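Katarura FAQ: the questions I keep getting

14 comments | 3 shares

What is Katarura?
It's my method for teaching a robot arm to put cups on a drying rack from a pretty small pile of demonstrations. The last one I trained used 200. I started it as a side experiment at Pearce and it sort of ate my winter!

How is it different from Udano?
Udano learns from the whole run and treats every moment the same. Mine gives extra weight to the parts where the arm changes direction (usually near a post or a rim), and then it trains as usual.

Do you clear the table first?
Nope. I like a bit of clutter, so the cubes and the duck stay out, and the policy has to cope with wrist views that are mostly wall.
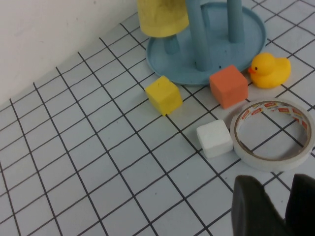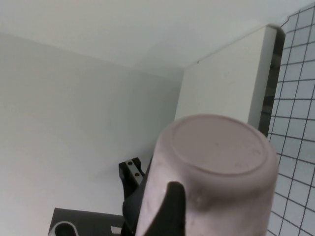
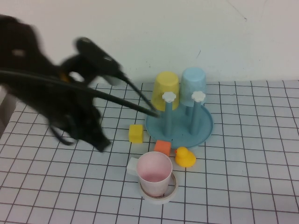
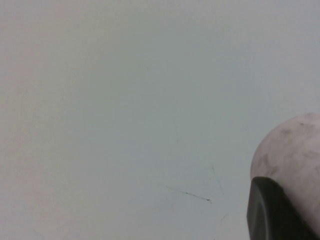

How well does it work?
Better than I expected, with a big asterisk. I run 20 trials per setup, and my best setup missed 2 of them. Change the rack, though, and the numbers drop fast. I haven't fixed that yet.

Why keep blurry frames in the training set?
I tried throwing them out and the arm got hesitant right where it should be moving quickly. So they're back in, all of them.

Do I need both camera views?
I'd say yes. Wrist-only training gave me a policy that lost track of the rack whenever it turned away (very annoying to watch). The fixed view settles it down.

Can I run it on Fellura?
People ask this a lot! The loader reads Fellura logs, but you'll have to rename the gripper channel yourself. Leave a comment if it complains and paste the whole error, please, including the boring lines at the top.

456 views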